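Working notes and data for the Stomness worktop list. Edit freely, but read the bit about jars first.

# Stomness Counter Inventory

A plain list of what lives on kitchen worktops, kept as CSV, maintained by people who should probably be wiping them instead. It started in March as an argument between Salma Ashour and Doğukan Tekin about whether a toaster counts as storage. The argument is still open (see `issues/`). The list has 213 rows.

## What's in the folder

- `items.csv`: one row per thing on a worktop
- `zones.csv`: the names we use for parts of a worktop
- `lids.csv`: lids with no known jar, kept apart for morale
- `notes/`: longer remarks, mostly Salma's, mostly about crumbs

## Columns in items.csv

| column | what goes in it |
|---|---|
| `name` | everyday word: "kettle", not "water heating appliance" |
| `zone` | `back`, `side`, `front` or `board` |
| `material` | only if you can tell; otherwise `unsure` |
| `contents` | what's inside, or `unsure` |
| `label` | `yes`, `no`, `peeling` |
| `used` | `daily`, `weekly`, `christmas` |
| `remark` | 200 characters at most, Doğukan |

`used` is self-reported and should be treated like anything people say about their own spiralizer.

## Zones

The back row is where things go to stay. It fills from the corners inwards, and once a jar has made it there you need a good reason to shift it. `side` is for anything with a plug that has settled against one end. `front` is the strip you chop, butter and spill on. `board` means sitting on a chopping board, and it overrides `front`.
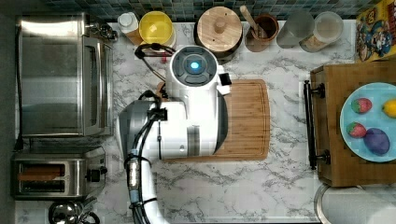 Sorting the back row is the hardest part of an entry, and it's where most of our corrections come from. The rule is left to right, one row each, no skipping the dull ones. A canister gets its lid noted separately from its body, so the dark round one with the wooden lid and knob is `canister, dark` with `lid: wooden` in the remark, and the clear one on the other side of the utensil crock is `canister, glass` with `lid: white`. Its contents are pale and granular, which goes down as `unsure`. Yes, it might be sugar. Salt is also pale and granular, and Doğukan has a story about a Victoria sponge. The crock is ceramic, brown, and gets a single row however many spoons are in it. The cereal box leaning in the corner goes in too, even if you feel it belongs in a cupboard. We record where things are, and where they ought to be is between you and your household.

## Awkward cases

**Toaster and toaster oven.** Two rows. They may both make toast, but they don't share a plug or a crumb tray, and merging them broke the counts for a whole Thursday.

**Boards with a groove.** Put `groove` in the remark. Salma insists the groove catches juice. Doğukan insists it catches old juice.

**Half-hidden things.** If you can see a colour but can't name the object, write `small item` and the colour. Guessing is how we ended up with a row reading "paprika??" that nobody will own up to.

**Bottles with no readable label.** `bottle`, then the lid colour. Don't sniff it for science.

**Brands.** We leave them out. The early rows from the Polat flat had them, and three people wrote in to defend their kettles.

## Known problems

- Rows 100 and up use "worktop" and the earlier ones use "counter". Both are fine. Please stop opening issues about it.
- `christmas` is heavily overused.
- The Brisonell kitchen was listed twice, before and after a tidy. The second listing is longer.
- Kettles are always recorded as `daily`, including one in a house where they only drink squash.

## Adding a worktop

1. Copy `template.csv`.
2. Don't tidy up first.
3. List the back row, then the sides, then the front.
4. Run `check.py`, which complains about blank cells and the word "misc".
5. Send it to Salma. If it's about lids, send it to Doğukan.

We'll close the list at 500 rows, or when the Steseo shared kitchen finally sends theirs in, as that one may well get us there by itself.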